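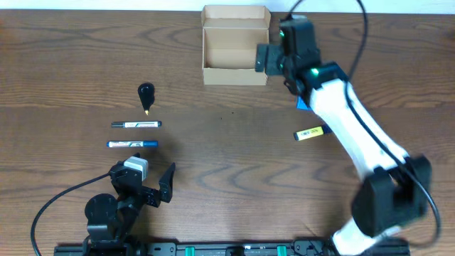 Home Contents Previous section Next section References

4. Reuse of cardboard boxes in the household

4.1 Background of the question

In the previous section we described how parcels travel from the sender to the home. In the present section we consider the time after delivery, which is much less studied. Most of the existing work treats the cardboard box as waste from the moment when it is opened. Our interviews show a different situation. In many homes the box remains for weeks or months, and it passes through several uses before it goes to the recycling container. We call this period the second life of the box.

The data come from the Nevard household diary, in which 300 households wrote down every parcel they received during the study period. The diary contains 2,450 entries. For each entry the household noted the sender, the condition of the box after opening, and what was done with it. The three senders that appear most often are the online shops Mokus, Covis and Yousafzai. The diaries were collected on paper, and the last ones reached us on March 15, 2022. The coding of the answers was done by Ihor Mykhailiuk, and doubtful cases were discussed by all authors until an agreement was found.

4.2 Opening and first decision

The way of opening has a strong influence on what happens later. Boxes which were cut along the tape were usually kept whole. Boxes which were torn open by hand lost one or more flaps, and they were flattened much sooner. Several respondents told us that they learned this by experience and that they now keep a knife near the door for this purpose.

The first decision is made quickly, often at the same table where the parcel was opened. Respondents looked at the size of the box before they looked at its strength. A plain box of modest size, of the kind visible in Figure 3 with its rear flap standing upright, was the type most often described as "good" or "useful." Very large boxes were admired, especially by children, but few homes had a place for them. Very small ones were kept for sending gifts, although many respondents admitted that they rarely send any.

Figure 3. Open cardboard box of light tan color on a wooden tabletop.

4.3 Uses during the second life

We distinguished four kinds of use. The first is storage, mainly of clothes out of season, papers and cables. The second is sending, which includes the return of goods to the same shop. The third is transport inside the town, for example when food or books are brought to a relative. The fourth is play and handwork. One box can belong to more than one kind, and the order is not fixed. A box could be used for play in the first week and for storage afterwards, but the opposite order was also reported.

Storage is the use which lasts longest. It is also the use that people remember least well. When we asked respondents to name the contents of boxes on a high shelf, their answers were uncertain, and in some cases they asked another member of the family. For this reason we think that the diary gives a more reliable picture than the interview, at least for this kind of use.

Returns need a separate remark. Households that ordered shoes and clothes kept the box until the goods were tried on, and only then made a decision about it. A box of this group is waiting, so to say, and it should not be counted as stored. In the first version of our coding we did not make this separation, and the share of storage was too high.

4.4 End of use

A box leaves the household when it becomes soft at the corners, when it has been in contact with water, or when the space is needed for something else. The last reason was given most often in small apartments. Moving to a new home works in both directions. Before the move boxes are collected with great care, also from neighbors, and after it they are given away together. Such exchanges were not foreseen in the diary form, and we know about them only from notes which the respondents wrote in the margin.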